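工单：手持夹爪采购数量与备件预算
状态：处理中（第三次重新打开）
提交人：Yaroslav Stasiv
处理人：Yevdokiia Panasiuk
项目：Ekport，卫生间整理任务
创建：2023年9月8日

【问题描述】
预算表跟实际对不上。四月批的是一批手持夹爪加一台机械臂，机械臂的钱到现在没动，夹爪的钱已经花完，耗材那一行干脆是负数。财务系统不认负数，每次保存都弹红框，我已经跟它相处出感情了。
请确认：第二批夹爪买多少，向谁买，从哪个科目出。

【处理记录】

Panasiuk：
先核对旧单。Griltalby 的报价是每只 300 欧，含绑带，不含标记块。标记块另计，每个 60 欧。一个印了黑白方块的盒子卖这个价，我问了两遍，对方也答了两遍，态度都很好。

Stasiv：
标记块能不能自己打印？

Panasiuk：
试过。办公室打印机出来的图案边缘发虚，跟踪时有时无，查了一下午才想到是墨的问题。要自己做就得找印刷厂，还得校准尺寸。工时没人愿意报，所以在表上显得很便宜。

Stasiv：
Tesari 那边呢？

Panasiuk：
Tesari 单价低 70 欧，交期写的是“尽快”。上次他们的“尽快”跨了一个季度，中间还换了一版接口，旧绑带装不上。建议只拿来压价，别真下单。

Stasiv：
Gunnlaugsson 发来一份整套租赁方案，月租 629 欧，含维修。我算了一下，租到项目结束，够买两套。但租赁走运营费，不用上会。

Panasiuk：
不用上会这一点很有吸引力，我承认。不过合同第四页写着，绑带、标记块、线缆都算“正常损耗”，不在维修范围内。我们坏的恰好就是这三样，夹爪本体至今没坏过。

Stasiv：
那机械臂那笔钱到底还买不买？

Panasiuk：
先别买。卫生间任务的数据现在全靠人双手拿着采，臂买回来也只能站着看。我的意见是把这笔钱拆开，一部分补夹爪和标记块，剩下的留到策略能跑通再说。卫生间这种地方，墙边有搁板，旁边就是马桶，臂的底座往哪里放都没人量过。采购表上有一栏叫“安装位置”，四月填的是“待定”，现在还是“待定”。

Stasiv：
审批的人会问，为什么批了机械臂，最后买了一堆绑带。

Panasiuk：
把任务清单附上就行。清单里没有一项现在就需要机械臂，倒是每一项都要占用两只手。

【排查结论】
1. 耗材超支的原因：四月做预算时按单手操作估的，一人一只夹爪。实际任务是双手，标记块也跟着翻倍。做表的人是我，这一条请不要加粗。
2. 备用件为零。任何一只送修，另一只也跟着休假。
3. 充电座没有列入预算，目前与咖啡机共用一个插排，优先级由当天谁先到决定。

【处理方案】
第二批仍向 Griltalby 下单，按双手成套采购，另配一套备用。标记块随单购买，不再自印。绑带单独列一行，科目写耗材，别再写“其他”，“其他”那一行已经没人敢点开了。
Gunnlaugsson 的租赁方案回绝，措辞客气一些，明年可能还要求他们。
机械臂预算冻结，不注销。注销以后再申请要重走全部流程，上次走完的时候，申请表模板都换过一版了。

【待办】
Stasiv：改预算表，把负数改成财务系统能接受的样子，附任务清单。
Panasiuk：催 Griltalby 出正式报价，问清楚成套有没有折扣。顺便去量卫生间，把“安装位置”那一栏填掉。

【最新回复】
Stasiv：
表已改，红框没了，换成了黄框，提示“请补充附件”。任务清单传上去了，它又嫌没有作业现场的材料，现在一并补齐。批下来之前本单不关闭，请勿再按“已解决”，上次按完以后我花了两天才把它找回来。

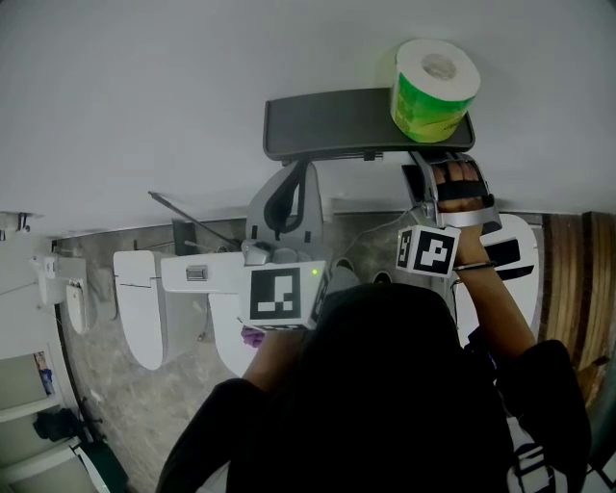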